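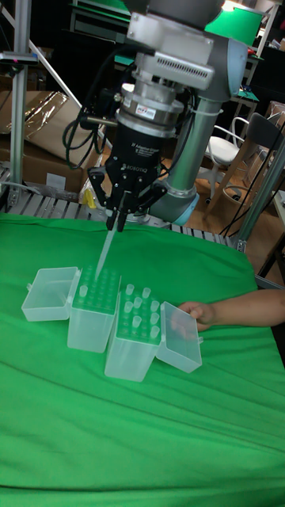
12月
文・Clultier編集室

傘の返却について

フレルホルム（Flerholm）駅の遺失物係に異動になったとき、前任者は引き継ぎ書を一枚だけ残していった。表には電話番号が並び、裏には「傘は減らない」と書いてあった。

私はその日から傘を減らすことにした。棚には黒い傘が四十本あり、どれも同じ顔をしていた。持ち主のほうもだいたい同じ顔をしていて、窓口に来ると「黒いやつです」と言う。柄の形を尋ねると、傘らしい形だと答える。私は棚の端から一本ずつ見せる。三本目あたりで、人はたいてい妥協する。

ところが夕方に数え直すと、四十三本になっていた。返しに来る人がいるのだ。昨日もらった傘はどうも自分のではなかった、と彼らは言う。そして自分のではない傘をもう一本受け取って帰る。ついでに、妻が間違えて持ち帰ったという傘まで置いていく。

本社のあるジルモント（Zirmont）に増員を願い出ると、折り返し傘立てが届いた。八本用だった。

年配の女性が来たのは、雪がみぞれに変わった午後である。傘を捜しているのかと聞くと、預けたいのだという。

「預かりは隣のロッカーです」
「ロッカーには入らないの。長くて」
「では、お忘れになったことにしていただかないと」
「どこに忘れればいいかしら」

私は待合室のベンチを指した。女性は傘をそこに立てかけ、十歩ほど歩き、戻ってきて、傘が落ちていましたよと私に知らせた。書式の拾得者欄と遺失者欄に同じ名前が入ったが、規則のどこにも、いけないとは書いていなかった。
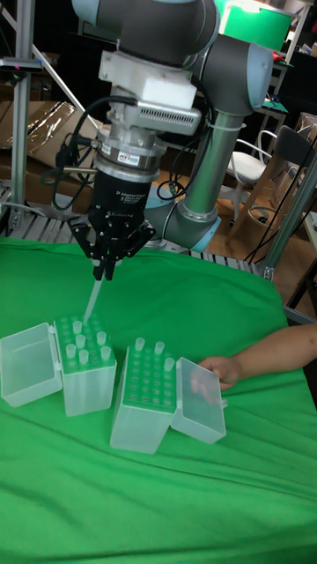 この方法は町に広まった。翌週には、旅行のあいだスキー板を忘れたいという学生が来て、その次には姿見を忘れたいという夫婦が来た。私は窓口の台に布をかけた。写真の机にかかっているような鮮やかな緑の布で、敷くだけで忘れ物がいくらか立派に見える。夫婦は姿見をその上に載せ、三人で映った自分たちをしばらく眺めた。私がいちばん忘れ物らしい顔をしていた。

やがてアンドレアディス（Andreadis）百貨店から苦情が来た。傘が売れないのだという。担当者は紺の背広で現れ、駅が無料で傘を配っているという噂の真偽をただした。私は配っていないと答えた。間違えて返しているだけだ。担当者はうなずいて手帳に何か書き、帰りぎわに外を見た。降っていた。

「黒いやつです」と彼は言った。

私は棚の端から一本ずつ見せた。彼は二本目で妥協した。百貨店の人は決断が早い。

月末の棚卸しで、傘は四十四本あった。ジルモントへの報告書には、前月比で増加、ただし回転は良好、と書いた。返事は来ず、かわりに八本用の傘立てがもう一つ届いた。一つ目はもう窓口になかった。先週、誰かが自分のものだと言って持って帰ったのである。特徴を聞いたら、傘立てらしい形だというので、渡してしまった。

年配の女性は、春になっても傘を取りに来なかった。保管期限の前の日に電話をかけると、向こうはしばらく黙ってから、あら、と言った。

「本当に忘れていたわ」

私は書式を出して、備考欄の「便宜上」という文字に線を引いた。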